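Prilalside Community Boards > Home & Laundry > Black clothes going grey

37 replies - page 1

skammont_sue
right so every black thing I own goes that sad charcoal colour after 8 washes or so. 30 degrees, inside out, liquid not powder. What am I missing?? Water's very hard here if that matters

tolly_b
Hard water is your problem. Limescale sits in the cotton and looks like fading. Cup of white vinegar in the softener drawer, every wash.

Ridwan Govindasamy
Wouldn't do vinegar every wash. It gets at the rubber seals over time, mine went and the new one was a pain to fit. Citric acid once a month on an empty drum, then a proper softening tablet with the darks.

tolly_b
been doing vinegar for years, seals are fine. Same machine

Ridwan Govindasamy
Good for you. Still wouldn't.

marshgate
Less detergent. Half what the bottle says. Most of the grey is soap that never rinsed out. Also stop overfilling the drum, they rub against each other and the surface goes fuzzy, fuzzy looks grey

skammont_sue
I do stuff it a bit full tbh. Anyone tried dyeing them back? Got a load of work tops from Wurker that used to be properly black

peg_and_line
Yes! Did a batch in May. Machine dye, packet of salt, wash again after on its own. Cotton comes up lovely, polyester stitching wont take it so you get pale seams. Didn't bother me. Run a hot empty wash after or your next towels will be a suprise

marshgate
pale seams would drive me mad. I'd just buy new, the plain ones at Cisternas wear ok

peg_and_line
buy new every time they fade? bit wasteful isn't it

marshgate
not every time. when they're past it

tolly_b
Dry them in the shade as well. Sun does more than the wash does. And look at them in daylight on something white before you decide, indoor bulbs hide a lot

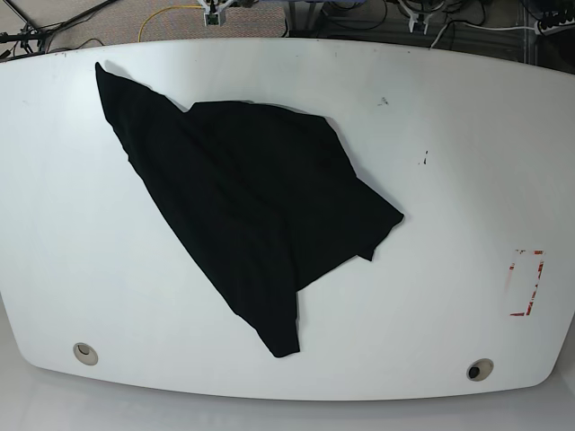

Similar threads
Towels gone stiff - 762 views
Deodorant marks on dark shirts - 2,568 views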